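2021-07-29, storeroom, morning

Came in early to get a start on the steel racking before it got too warm back there, and of course ended up chatting with Veronika over coffee for the first half hour (worth it, she had brought apricots from her sister's tree). So the real work began a bit after eight.

The plan is still the one Régis and I sketched on the back of the Masholm delivery slip: heavy bins low, light ones up top, and everything from the Pesent job kept together so we stop hunting for it every time Chaltu needs a fitting. I wrote out new labels for 7 bins and then found that the marker rubs off the plastic if you so much as look at it, so I'll redo those with the printed tape once Évan brings the machine back.

Shelf spacing took the longest. I settled on 680 mm between levels on the left bay, which lets you tip a bin forward and get a hand in without skinning your knuckles. Moving a shelf one hole is easy enough with two people and pretty miserable with one, so please ask before you try it alone! Jacqueline held the far end for me, very patiently, while I went back and forth with the spirit level.
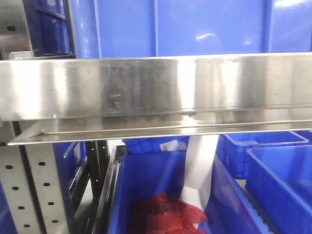

I'd like to give the shelf fronts a proper wipe before the labels go on, with the soft cloths and a little of the Gaillard cleaner, going along the grain. The tape never sticks well over fingerprints. I also want to go round all the bolts again with the short wrench.

Still to do: count the washers (the sheet says 4000, and I have my doubts), find a home for the Flalmont offcuts, and ask Régis whether he wants the blue bins facing ribs out or ends out. I don't mind either way, so long as the labels face the aisle.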